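Can a Machine Do My Chores Yet? Your Questions, My Best Answers

I get a lot of mail about this, so I finally put the usual questions in one place. 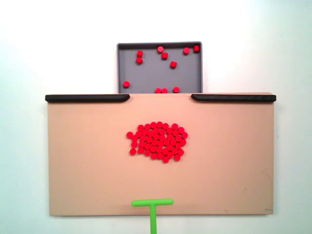

So, can a robot clean my house?
Parts of it! Vacuums are fine, mops are getting there. Picking socks up off the floor, folding a fitted sheet, emptying a dishwasher with wine glasses in it — I wouldn't bet my wine glasses on it.

Why is tidying so hard for them?
Because every mess is different. Sweeping a pile of small parts into a tray sounds like nothing, and my nephew could do it at three. But push a pile and it spreads, a few pieces wander off to the side, and now the machine has to look again and decide which ones to go after first. You do that without thinking (I do it with toast crumbs every morning).

What about in a shop or factory?
Better news there. I spent an August morning with Maxine McKinnon, who runs the packing floor at Vargate. Her machines lift the same box the same way all day and they're great at it. The loose stuff, like spilled fasteners, still gets a person with a brush. She timed one trial at 423 seconds for a spill she could clear before her coffee got cold.

Do they learn from practice?
Many do. Zorica Bošković at Cedis told me her team ran one sweeping job 500 times, changing the starting pile each go. It got a lot steadier, and then they switched to a different part and had to redo a good chunk of it.

Should I wait to buy one?
If you want a floor vacuum, no, go ahead. If you want something with arms, I'd hold off and spend the money on a nice dustpan for now.

Can I send you my own question?
Please do! I read them all, usually after dinner, and the good ones end up on this page.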